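Mar 28, 2018

Equipment list for next quarter, second pass. Trerow came back with prices for the soft fingers: 27 a finger if we take 24, more if we take fewer. We get through them faster than I allowed for in the first list, so I have put down 24 and moved the spare wrist camera to the later order.

Zukunel's quote for the force sensor is 241 plus carriage. Lead time up to two months, and longer to the Lagos bench, so theirs needs to go in first. Asked whether both sites can go on one order and be shipped separately. No answer yet.

Still to price:
cable for the wrist camera, the longer one
mounting plates, 2 per arm
a matt cloth or mat for the table
bottles and cups for grasp trials (petty cash, keep receipts)

Clear plastic is where the money question sits. Sastulach want us to buy their depth camera for it. I would sooner try a cheap diffuse lamp first and see what the wrist view gives us - glare and droplets on the shoulder hide part of the print as things are. Left the camera on the list with a question mark and no figure.

Bench arms stay as they are this year.

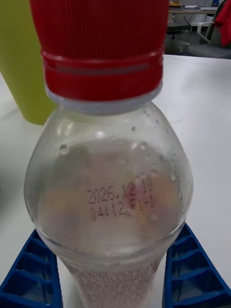
Wrist view, red-capped bottle between the blue fingers.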